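Software engineer, manipulation planning (contract, Woltau) 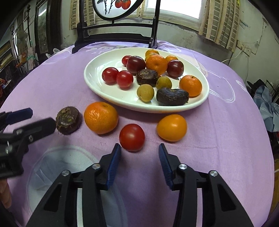 Enuvance — Perception and Planning Group

We have read plenty of ads promising robots that "just work" in any kitchen. Ours don't, and we would like to hire someone who doubts that anyone's do.

A tomato on a tablecloth, with a mandarin and a water chestnut beside it, is still a hard problem for our planner. It picks the wrong grasp, or the right grasp on the wrong fruit, and then reports success. You would own the code between the object detector and the gripper command.

The work: 
Rewrite the grasp scoring in Layug, our in-house planner. 
Build a replay tool for 1000 logged two-handed demonstrations, 600 of them still unlabeled. 
Write tests that fail when the robot fails. We have too few.

You should know C++ or Python well and have debugged something that moves. A degree is fine, but we don't ask for one. Please skip the demo reel. Send us 2 pages on a system of yours that broke, what you first blamed, and what the cause was.

Contract runs to December, 22 hours a week, with some days at our Jellham test site. No promise of renewal — funding depends on results we don't have yet.

Apply through the Enuvance jobs page. Posted April 2020.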